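Steneo – a word list of small repairs

README, last touched 24/12/2021

Hi, and thanks for opening this one before the spreadsheet. Most people go the other way around and then write to me about the column called "lump", so if you're here first, you're already ahead.

Steneo is a collection of the words people use at home when they fix things. Wobbly chairs, dripping taps, a drawer that sticks in summer. I started it because my family had a word for the folded bit of cardboard you shove under a table leg (we said "chock", my in-laws said "beermat" even when it clearly wasn't one), and I wanted to know what everybody else called it. That was supposed to be a weekend of fun. It grew!

What's in the folder

entries.csv – the main list, one word or phrase per row
places.csv – where each person said they learned the word, as loosely as they wanted to tell me
notes.txt – my own comments, unsorted, some of them grumpy
old/ – the first version, kept because a couple of people linked to it

The main list has 135 entries. Of those, 103 came in through the sign-up form and the rest I copied down from conversations, with permission, usually on the back of something. You can tell them apart by the column "how", which says either form or talk. I'd treat the talk ones a little more gently. My ear isn't perfect and my handwriting is worse.

The columns

word – the word as it was given to me, spelling and all
means – what the person said it meant, in their own words
thing – what was being fixed (chair, door, lamp, zipper and so on)
lump – my rough grouping, see below
how – form or talk
place – a number that points into places.csv
sure – yes, sort of, or blank

Okay, "lump". I needed a way to put similar words next to each other without pretending I'm a linguist, so I made seven piles and gave them names: wedge, stick, tie, cover, scrape, swap, and whatever. Whatever is the biggest pile. I tried splitting it back in November and ended up with a pile called "whatever 2", so I put it all back. If you have a better scheme, please use your own and ignore mine – the column can be dropped and nothing else breaks.

"Sure" is how confident the person was that other people in their family or town used the word too. Blank means I forgot to ask. Blank does not mean no! I've seen one chart made from this list where blank was counted as no, and it made half the country look like they invent words alone in their sheds.

A few favorites

"Jikel" was sent in as a verb, to jikel a door, meaning to lift it a tiny bit by the handle while you push so the latch catches. I have found no other trace of it and I love it. It's in there as a sure.

"Sundska" is a noun, for a repair you mean to do over properly and never will. The person who sent it thought it was a surname once, maybe of a neighbor who did a lot of them. I have several sundskas in my kitchen.

"Giving it a shave" for sanding or planing the sticky edge of a door. Lots of people say this one, or something near it, and it has the most spelling-free agreement of anything on the list.

"Table sickness" for a surface that's gone rough or pale from wiping. I had never heard of this and then heard it again the very same week.

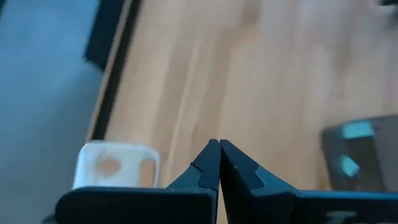
Wood grain up close. 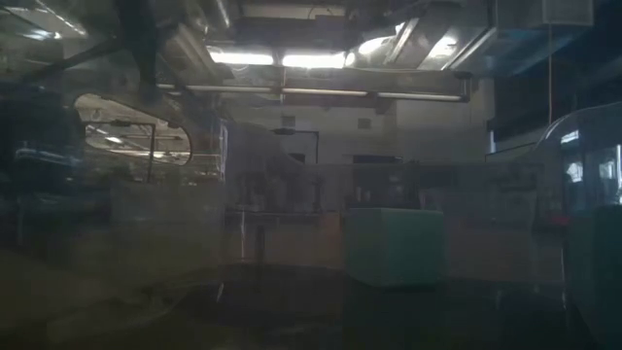 Furniture words are by far the easiest to collect. Ask a person what they call the thing they do to a stuck window and they'll talk for ten minutes, but ask about anything with a plug on it and they go quiet, or they say "I unplug it and plug it back in", which I did log, under swap, for want of anything better. So the list leans heavily toward wood, glue and string. Please don't use it to say anything big about how people talk about electronics. There just isn't enough.

It also leans toward people who like filling in forms, and toward people who know me or know somebody who does. I shared the form on one message board and in the Langat newsletter (a local swap-and-mend group, lovely people, slow to answer email), and that was the whole of my outreach plan. Everything is in English, though some of the words plainly came from somewhere else first. Where a sender told me the other language, it's in "means". I didn't look anything up or correct anyone.

Things I changed

I took out names, house numbers and one very long story about a brother-in-law. I made everything lowercase. I merged exact doubles but kept near doubles, so "wodge" and "wadge" are both there, on separate rows. Swear words are left in. There are some 20 of them, mostly under stick, and they're marked with a star at the end of the word, so you can filter them out if you're using this with kids.

Using it

Do what you like with it. Classroom, crossword, art project, it's all fine by me. A mention of Steneo would be nice but I'm not going to chase anybody. If you publish something, I'd enjoy seeing it.

The file opens in any spreadsheet program. If the accents look strange, tell the program it's UTF-8 and try again. One person had trouble with commas inside the "means" column, and the fix was to let the program respect quote marks when it imports.

Adding words

The form is closed for the winter while I catch up. I'll open it again when the notes file is in better shape. Until then you can send me a plain message with the word, what it means, what you were fixing, and whether other people say it too. Please don't send dictionary links – I only want words that somebody you know has said out loud, ideally while holding a screwdriver.

Known problems

Two rows point to a place number that doesn't exist. I know which place it should be for one of them.
The row for "bodge" has three meanings crammed into one cell.
old/ still has the uppercase letters.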